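Feb 18, 2026
Workshop notebook, Stikalport teacher cover project

Back from two days at Araya Middle and my head is full, so this is going down before I lose it. Short version: the sub folder works! Longer version below, with the bits that didn't.

Background for anyone reading who missed the January pages. Stikalport has more open classroom jobs than it can fill this winter, and the district office has been sending desk staff out to cover. Good people, most of them have never taken attendance in their lives. Roxana Tănase and I have been trying to build something they can pick up at the front office at 7:40 and use at 8:05. We started with a binder. The binder was terrible. It had the fire plan, the bell schedule, the whole discipline code, and a laminated map with the gym in the wrong place.

The folder is 3 sheets. Sheet one is the day (bells, rooms, lunch, who has the room next door). Sheet two is the students, with seating and anything medical. Sheet three is the work, and it has to be work that a payroll clerk can run with a seventh grade class. That last one is where all the fun is.

Day one, period 2. Cover was a woman from the transportation office, very nervous, very funny. She read sheet one standing up in the hallway and was in the room before the bell. Attendance took her a long time because the seating chart was printed as seen from the back of the room and she was at the front. Flip it. Easy fix, I should have caught it. After that she used the reading task and the kids got going on it faster than I expected. She told me at lunch she'd do it again, and I nearly hugged her.

Day one, period 5. Science, different cover, a man from purchasing. The sheet said "continue unit packet" and there was no unit packet in the room. He ended up asking the class what they knew about volcanoes and wrote it all on the board, and I have to say it was a great half hour, but that was him and we can't take credit. Rule for sheet three: no task goes on it unless the paper is clipped behind it.

Day two was Urkov Elementary staff visiting to watch, plus one cover in sixth grade math. 18 kids. She let them work in pairs, which the sheet didn't mention either way, and noise went up and so did the amount of work handed in. I want to try writing "pairs are fine" on everything and see what happens.

Teachers' side: they will fill in sheet three if it takes under 10 minutes. We timed it with four of them. The ones who were slower were all stuck on the same box, "learning objective," and I'm cutting it. Roxana wants to keep it in some form for the principals. We argued about this in the car in a friendly way and will argue again.

We also want a small bank of spare lessons for when a teacher is out with no warning. One period each, no log-ins. Roxana has started a careers one where students look at a photo of a job task and write down what skills somebody would need to set it up. I love this.

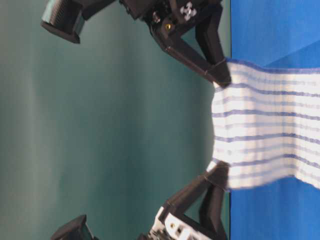
Striped cloth held between two gripper arms.

Prompts so far are "What would you have to know about cloth?" and "Who would you ask for help?" I tried them on my nephew and got a full page back, with arrows. Cards still needed for kitchens, roads and hospitals.

To do before the Stistberg visit:
Flip the seating chart
Cut or shrink the objective box (Roxana to draft)
Room phone number on sheet one, big, at the top
Ask front office where the folders should live, the tray by the copier keeps getting cleared
Find out if covers can get a door key or if the neighbor has to let them in every time

Open question: do we give the covers a half hour of practice first? The transportation cover said yes, the purchasing one said he would have talked himself out of coming.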